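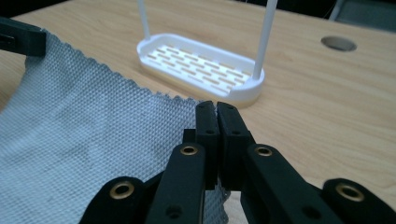
Clatbridge opens its 2-handed gripper planning guide to small shops

CLATBRIDGE, November. For immediate release.

Hi, it's the team at Rewi again! We make planning tools for small businesses that are thinking about automation, and I get to write this one because I've spent most of the year buried in equipment quotes (there are a lot of tabs open on my screen right now).

Our new Clatbridge Guide is out today, and it's free. It walks you through budgeting for hand-held grippers and the robot arms that come later, with laundry and linen work as the running case. We picked cloth on purpose. It bends, it snags, it sheds threads, and it will find the weak spot in a purchasing plan faster than any stack of boxes!

I used to put the arm on line one of a budget and squeeze everything else in underneath. Please don't do that. Finger pads wear, and the first quote we ever got left them out completely. We now tell people to set aside $375 per station for spare pads and bushings, and to ask the supplier how long a replacement takes to ship before signing anything.

The guide has 19 worksheets. My favorite is the table plan, where you mark your reach, your cable holes and where the finished pieces go. Boring, I know, but we've seen shops buy a second table because of it.

Harnano and Starbridge, our two pilot partners, tried the drafts for five months and sent back 100 comments. Most of them were about training hours, so that chapter got a lot longer (and the chapter on leasing got rewritten twice).

Copies are on the Rewi website now, and printed ones can be ordered through the Clatbridge office. We're also taking questions by email every afternoon until 4 p.m., so send us your messy spreadsheets.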